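List home | Threads | By month | Subscribe | Search

Wednesday, 14:10
From: list member, bench tools group
Subject: Re: [grippers] Flilletti hand-held kit, pad wear and jaw opening

> We are considering the Flilletti kit for household item work. The
> data sheet gives jaw travel and pad material but says nothing on
> thin stock. Has anyone on the list used it on flat strips or small
> blocks lying on cloth? Also, is the Plumirura pad set worth the
> extra cost, and can two units be used at the same table?

I have had two units on loan from Memon since December and have logged 343 grasps, all by hand, no arm mounted. Comments in the order you asked.

Thin stock. The linkage closes evenly and the pads meet along most of their length. On long wooden strips the problem is the approach. A strip flat on a bare tabletop gives the pad nothing to get under. On a cloth with some pile the tip can press down slightly and get an edge. I rate the kit acceptable on cloth and poor on glass or laminate. Come in with the jaws well open and centered on the strip, then close slowly.

Blocks. Easier. Of 83 attempts on short rectangular blocks, I had to repeat 5. Most of those were blocks lying at an angle to the jaws, where one pad made contact first and turned the block. Rotate the wrist before closing.
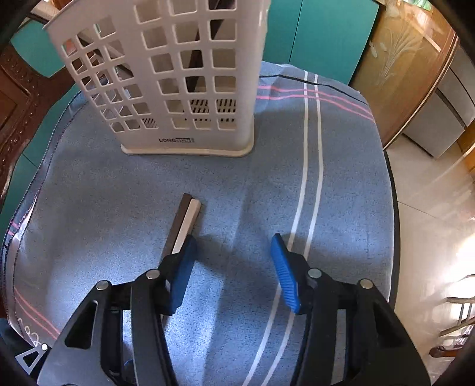
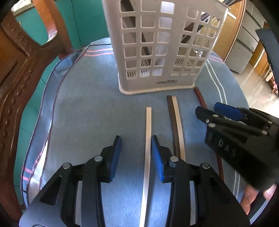

Flilletti gripper, jaws open, at the cloth-covered table with the tall perforated basket. The second picture has two grippers at the table.

Pads. I would skip the Plumirura set for now. The standard ribbed pads have held up, with light glazing near the tips. The Plumirura compound is softer and picks up lint from terry cloth, after which grip on smooth wood falls off until the pads are wiped down. If your items are mostly plastic it may be a different matter. I did not test that.

Two units. Workable. The bodies are bulky near the pivots, so keep one unit coming from the front and the other from the side. Facing units tend to collide at the outer linkage arms when both are open. Tall containers in the middle of the table make this worse.

Open points: the pivot screws need checking weekly, and the manual gives no torque value. I have asked Flastton, who handle service, and will post the figure if they supply one. Spare pads are sold only in pairs.

I can send the grasp log as plain text off list.

Back to top | Contact list owner | Messages copyright their authors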